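Section 4. Setting Up and Operating the Kuswood Offset Smoker at a Public Event

This section applies to the Kuswood offset smoker when it is used by a licensed food vendor at a market, street fair or pop-up. Operators who use the smoker at a fixed restaurant location should follow Section 5 instead. The assembly steps in Section 3 must be finished before the smoker leaves your premises.

4.1 Before You Travel

1. Confirm with the event organizer that solid-fuel cooking is allowed on the pitch you have been given. Written permission should travel with the smoker.

2. Empty the ash pan and the grease bucket. Do not move the smoker with ash in the firebox, even if the ash appears cold.

3. Lock the firebox door and both cooking chamber lids with the red travel pins.

4. Check that the serial plate is readable. Units with a plate number below 1437 were supplied with the earlier damper handle and need the replacement kit, part 2613, before they are used in public.

5. Pack the small items separately: two probe thermometers, the water pan, the grate lifter, heat-resistant gloves, and the cleaning supplies listed in 4.5.

Note: Splits of oak or hickory should be carried in a covered box. Wood that has picked up rain will smolder and give the meat a bitter taste.

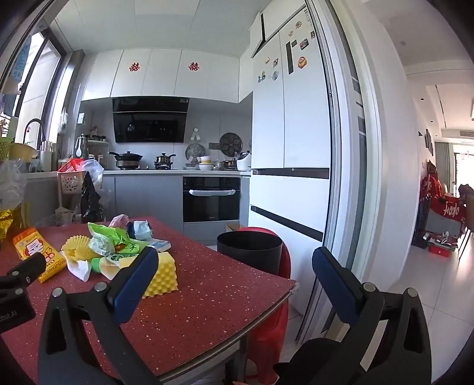

Allow more time than you think you need for loading. The smoker should be the last item onto the trailer and the first item off, so that it can be leveled while the rest of the stall is still being unpacked.

4.2 Positioning the Smoker

1. Place the smoker on firm, level ground. Paving and packed gravel are suitable. Grass is acceptable only with the Arruda ground plate underneath.

2. Turn the firebox toward the wind. The stack should be on the side away from the customer line.

3. Lock all four wheels and fit the chocks.

4. Put up the barrier rail on every side that customers can reach. Leave the rear open for the operator.

CAUTION: Never operate the smoker under a canopy, in a garage or inside a closed tent. Burning wood produces carbon monoxide.

5. Set a fire extinguisher within reach of the operator, on the side opposite the firebox.

4.3 Lighting and Bringing to Temperature

1. Open the intake damper and the stack damper fully.

2. Build a small bed of lump charcoal in the firebox and light it with a chimney starter. Lighter fluid must not be used.

3. When the coals are covered with gray ash, add two splits of wood and leave the firebox door slightly open until they catch.

4. Fill the water pan and place it on the firebox side of the cooking chamber.

5. Close the firebox door and adjust the intake damper until the chamber holds a steady temperature. Allow 70 minutes for this step on a first firing of the day.

6. Load the meat. Brisket goes at the stack end, with the thicker part facing the firebox. Ribs and sausage may be placed in the center.

Note: Control heat with the intake damper. The stack damper remains open during cooking – closing it traps stale smoke in the chamber.

4.4 Serving Periods

A pop-up often sells most of its food within a short period, and the line may form well before the opening time. Post the menu and prices where people can read them while they wait. When the remaining meat will not serve everyone in line, a member of staff should walk the line and say so.

Sliced meat is to be kept in a hot-holding cabinet, with its temperature written in the log at regular intervals. The Wollis cabinet connects to the smoker's side shelf with the bracket supplied. Meat that has fallen below the holding temperature required by your local health department must not be put back on sale.

4.5 Shutting Down and Cleaning

1. Close both dampers and let the fire go out. Do not pour water into the firebox.

2. Brush the grates, then wash removable parts in hot water with dish soap. Rinse and dry them fully.

3. Wipe the shelf, handles and thermometer faces with a damp cloth.

4. Transfer cold ash to a lidded metal container.

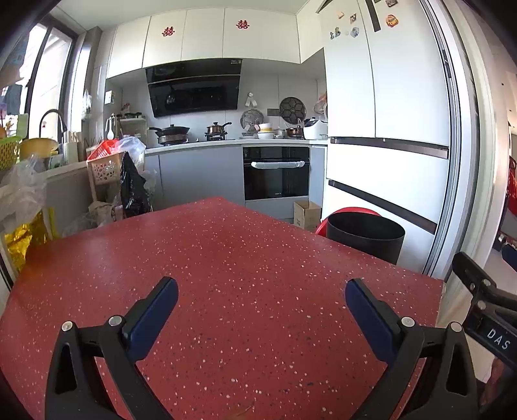

Countertop and white upper cabinets.

5. Coat the inside of the cooking chamber lightly with cooking oil before storage.

Questions about this section may be sent to Ruth Dunmore, Operator Support, Priltarholm. Replacement parts are handled by Clive Hartley at the same office, Monday through Friday.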